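How to Clean and Store Enameled Silver Jewelry

Updated 2022-04-12

Enamel is glass fused to metal. It holds its color for decades, but it chips if it is knocked and it goes dull if it is cleaned with the wrong thing. Silver tarnishes whether you wear it or not. A piece that combines the two needs a little more thought than plain silver, and most of the damage we see at the Rantala repair bench came from somebody trying to clean it.

These instructions are for hot-fired enamel on sterling silver. If your piece has cold enamel (a colored resin, common on cheaper pins and charms), skip the soaking step and use only a damp cloth.

What you need

A small plastic bowl
500 ml of lukewarm water
Mild dish soap with no lemon or vinegar in it
A soft baby toothbrush
Two lint-free cloths
A silver polishing cloth
Cotton swabs

Do not use silver dip. It can get under the edge of the enamel and leave a gray line that will not come out. Baking soda and foil should be avoided as well, and so should toothpaste. An ultrasonic cleaner is fine for a plain silver chain, but take the enameled pendant off first.

Step 1. Check the piece

Hold it under a lamp and tilt it slowly. Look for hairline cracks, especially near the rim and around any jump ring. Run a fingernail lightly along the border between enamel and metal. If it catches, stop and have the piece looked at before you wash it.

Step 2. Wash

Add a drop of soap to the water and put the piece in for 2 minutes. Brush the back and the silver edges with the toothbrush, using almost no pressure. Go over the enamel with your fingertip only. Rinse in a second bowl of clean water at the same temperature. Going from warm to cold can crack the glass.

Step 3. Dry

Pat it with the first cloth, then leave it on the second one overnight. Hinges, box clasps and the insides of hollow bangles hold water for longer than you would expect.

Step 4. Polish the silver

Wrap the polishing cloth around a fingertip and rub the metal in straight lines, away from the enamel. For narrow borders, wrap a corner of the cloth around a cotton swab. Leave any dark finish in engraved lines alone. It was put there on purpose, and putting it back costs more than most people want to pay.

Step 5. Store

Keep each piece in its own pouch or compartment. Two enameled bangles in one pouch will chip each other. We use Drokitz anti-tarnish pouches, and any unbleached cotton bag with a tarnish strip does the job. Change the strip every December so you remember when you last did it.

Larger items such as boxes, napkin rings and sets in their cases can go in a bin or drawer, provided the bottom is lined with felt first. Bare metal scuffs anything that slides on it.
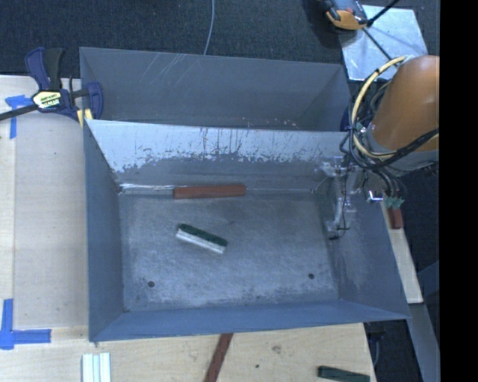 Gray metal bins, unlined. The floor of the front one is covered in fine scuffs.

When to take it to a bench

Small chips can sometimes be filled with color-matched resin. Larger ones mean removing the old enamel and firing the piece again, and that is only possible if there are no heat-sensitive stones in it. Valtteri Ahonen does our enamel work and will want to see the piece before quoting. Save any fragments in a twist of paper, even the tiny ones, as they help with matching the color.

Pieces from the Tarau range have a stamped number on the back. Write it down and include it when you get in touch.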